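Skurthorpe Handling Group
Minutes of the December meeting, held in the upstairs room at Forsyth House

Present: Jessie Mackay (chair), the two demonstrators, the training and data side, the workshop, and our visitors from Ostus, who were made very welcome and given the chairs nearest the radiator.
Apologies were received from the night shift, who sent their good wishes and a tin of shortbread.

1. Minutes of the last meeting

These were read and agreed, with one small correction. The spare wrist mount was lent to Ostus and not given to them, as we had rather carelessly put it. Ostus took this in very good part and have promised to bring it back when the new ones are printed.

2. Progress on the Lotora demonstrations

Jessie began by thanking everybody for a long and sometimes trying month. The target set in the autumn was 1,000 good demonstrations by hand across the tidying tasks, and we are now within reach of it, though there was a fairly lengthy conversation about what ought to count as good. The training side would like anything with a pause in the middle left out. The demonstrators felt this was a bit hard on them, as a person naturally stops to think before setting something down, and a robot that never hesitates may not be quite what we want either. After some back and forth it was agreed that short pauses may stay and that long ones will be trimmed at the start and end only.

It was also noted that 11 of the recordings from the first batch have lost their tracking part of the way through. These will be set aside and done again.

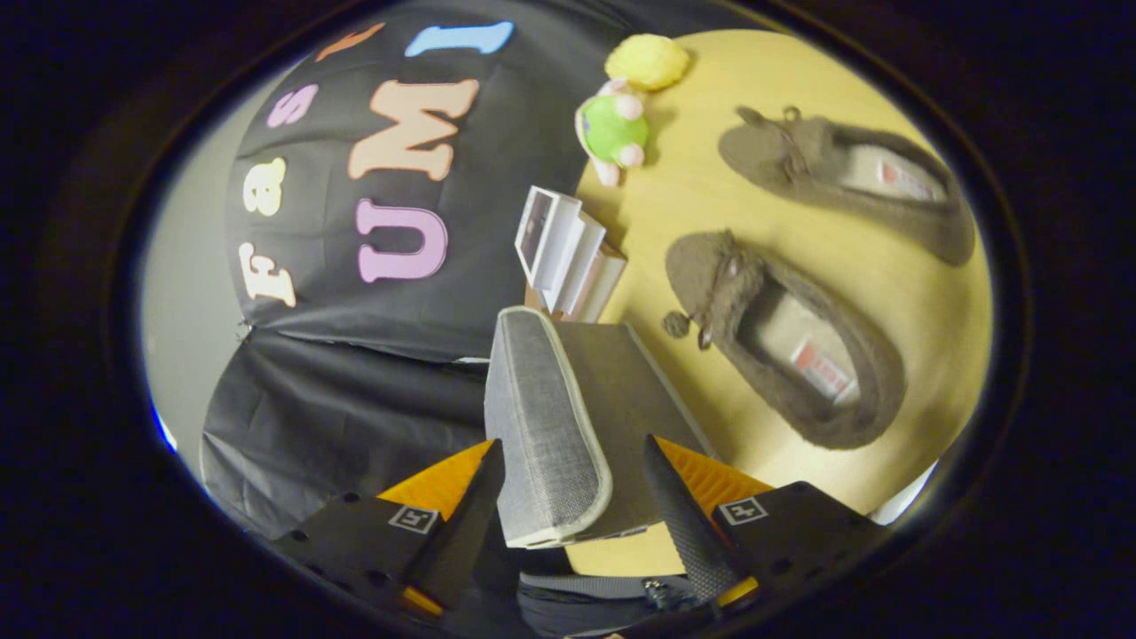 Grip width took up a good deal of the meeting, and rightly so, for it is the thing newcomers find hardest to judge when they are showing a task with the hand-held gripper. The workshop reminded us that the soft things on the table forgive a careless squeeze and that the firmer ones do not. The grey fabric-covered block was talked about at some length, with the black fingers closed on its two sides and the block held upright over the edge of the round table, and most people felt that a hold of that sort was a sensible one to teach from. Both square markers on the fingers can be made out while the block is held, and the training side asked that demonstrators keep it so wherever they can, as the opening of the fingers is read from them. One of our Ostus visitors asked whether the fluffy brown slippers might be a fairer test, what with the bow on one and the pom-pom hanging from the other, and there was warm support for giving them a proper session of their own in the new year.

Agreed: demonstrators to close the fingers slowly, wait for the object to settle, and only then lift. Jessie will add a line to the instruction card.

3. Remote control trials

Ostus gave us a very full account of their own work, in which the operator sits in another room and drives the arm with a pair of handles. They have found the method steady but slow, and a morning's work by remote control gives them 20 usable runs at best. Doing the same job by hand is a great deal quicker, and far kinder on the shoulders. On the other hand, a run made by remote control is one the arm has already managed with its own joints, so there are no unpleasant surprises later about reaching too far or bending the wrong way.

There was a friendly disagreement over whether we should be doing both. The workshop pointed out that we have one arm and it is wanted most afternoons. In the end we settled on a modest trial: 2 tasks, shown by hand here and by remote control at Ostus, using the same objects and the same starting places, and then a comparison at a later meeting. The tasks will be standing the block up and putting the slippers side by side.

Action: training side to write out the starting places and send them to Ostus.
Action: Ostus to let us know which mornings suit their operators.

4. Looking after the grippers

A plea from the workshop, made kindly but not for the first time. Please do not carry a gripper by its fingers. The gripping surface wears, the fingers creep out of line, and then a whole afternoon's recordings have to be looked at again. Please also wipe the lens before starting and put the thing back on its shelf afterwards with the charger plugged in at both ends.

5. Any other business

The heating in the upstairs room was raised and will be raised again with the landlord. Jessie asked whether the next meeting might start at half past nine so that the demonstrators can get away before lunch, and this was agreed. Thanks were given to Ostus for coming such a distance.

The meeting closed at ten to twelve.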